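Kasprzak Relief Fund
Progress report to the Renenia Humanitarian Grants Office
Reporting period ending June

Situation in the project area

Shelling along the Hollalis road resumed in the second month of the period and continued at intervals until the local ceasefire. Residents of the river districts were told to leave their homes at short notice, and most moved west toward Cakmont. Nearly 200 families were registered at the Cakmont reception center before the road was closed to civilian traffic. The ceasefire has held since, although both sides have reported violations.

Activities

The Fund operated 3 distribution points during the period. The point nearest the front line was suspended for 9 days on the advice of our security adviser and reopened once passage had been confirmed in writing by both parties. Food parcels, blankets and hygiene kits were issued against household cards. Families without cards were referred to the registration desk and served the same day.

Tracing of separated relatives began later than planned. The desk now has a trained team and a shared case list with the district office — this had been the main cause of delay. Six cases remain open.

Deviations from the work plan

Fuel costs exceeded the approved budget line. Deliveries had to use the longer southern route while the Hollalis road was closed, and we request permission to cover the difference from the unspent training line. No other changes to the budget are sought.

Next period

We will keep the Cakmont center open through the winter and prepare for returns to the river districts if the ceasefire is extended.

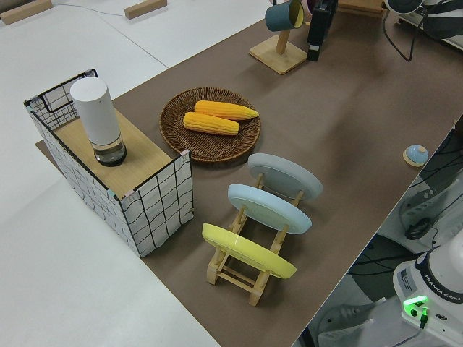
Returns will depend on the clearance of unexploded shells, and the Fund will not arrange transport to any district until the clearance certificate has been issued.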